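3.2 Household cardboard

We asked 29 households in Gomton to keep all their cardboard for nine weeks and note where each piece came from. Delivery boxes made up most of it, ahead of cereal packets and drink cartons. In total 837 pieces were recorded. Some households forgot to fill in the sheet in September, so the real figure is probably higher.

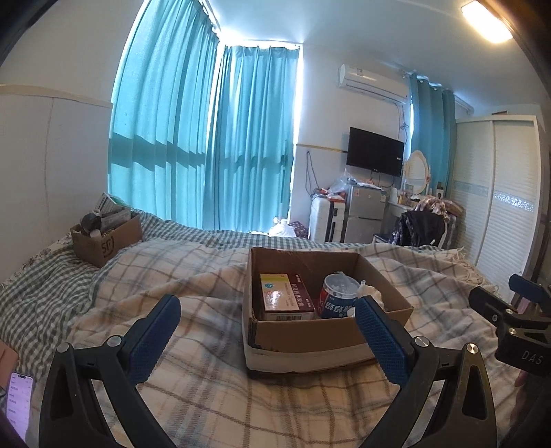 Figure 4. Open cardboard box with clear tape on the inside.

Tape was the main problem at sorting. The Calloway depot accepts taped boxes, but the Jellby one asks residents to remove it first. Only 17 households knew which rule applied to their street. We suggest printing the rule on the bin lid in the same colour as the calendar.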